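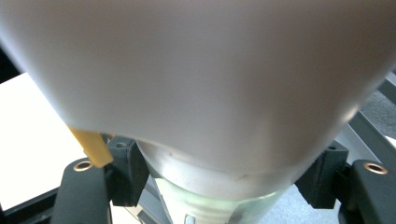 Capítulo 7. Percepción a corta distancia

La percepción robótica se enseña casi siempre desde lejos. En los capítulos anteriores el objeto cabía entero en la imagen, tenía un contorno completo y se dejaba segmentar con una docilidad que el lector habrá atribuido a su propio talento. Conviene abandonar esa idea cuanto antes. Una cámara montada en la pinza ve el mundo como lo vería una mano con ojos, es decir, fatal: un bulto pálido y desenfocado ocupa casi todo el campo, y lo único que conserva algún detalle es el cilindro plateado que queda debajo, entre dos bloques negros. El detector que en el capítulo 4 acertaba con todo devuelve aquí una caja del tamaño de la imagen y una confianza altísima. En cierto modo, tiene razón.

El problema de este capítulo es decidir qué puede saber un programa cuando está demasiado cerca para reconocer nada. Trabajaremos con Sirko, la biblioteca de estimación que acompaña al libro, y con las grabaciones de manipulación de Pristgate. El lector que haya instalado Sirko siguiendo el apéndice A ya sabe lo que es la paciencia y puede continuar sin más preparación.

7.1 Lo que queda cuando desaparece el contorno

Supongamos una imagen de 192 píxeles de lado, que es lo que consume la red de referencia. A media distancia, un objeto pequeño deja suficiente fondo alrededor para que el contorno sirva de algo. En contacto, el fondo se reduce a unas esquinas y el contorno a un par de arcos que entran y salen por donde les parece. Lo que permanece son las referencias de la propia herramienta - los dedos, los bloques, cualquier marca rígida - y la relación geométrica entre ellas y la superficie agarrada.

De ahí la primera regla práctica: antes de preguntar dónde está el objeto, pregunte dónde está la pinza. Su geometría se conoce de antemano, salvo que alguien haya cambiado los dedos sin actualizar el modelo. En el laboratorio de Mollcombe eso ocurrió en julio, y durante 10 sesiones el estimador defendió con gran elegancia unos dedos que ya no existían. 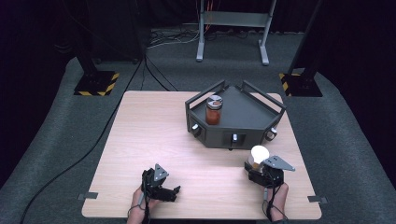

La segunda fuente de información es una vista externa. Una cámara situada a la altura de la cabeza pierde resolución en el punto de contacto, pero recupera todo lo que la muñeca no puede ofrecer: la mesa, las dos pinzas y la relación entre ambas. Para el ejercicio inicial basta con la pinza derecha, que sostiene en vertical un objeto blanco y cilíndrico, de extremo redondeado, delante del soporte gris. Desde arriba tiene forma y tiene vecinos, incluido un tarro de vidrio con tapa metálica que el planificador debe tratar como obstáculo aunque la tarea no lo mencione. Los tarros rara vez leen la especificación.

Fusionar las dos vistas parece trivial hasta que se comparan los relojes. Si una cámara entrega 60 imágenes por segundo y la otra va 70 milisegundos retrasada, el filtro recibirá dos versiones sinceras e incompatibles del mismo movimiento. El método de Alvarado, que desarrollamos en 7.3, estima ese desfase junto con la pose y evita el procedimiento tradicional, consistente en ajustar una constante a mano y no volver a hablar del asunto.

Antes de pasar a 7.2, repase la composición de transformaciones y compruebe el sentido de sus ejes. Compruébelo otra vez con el papel girado.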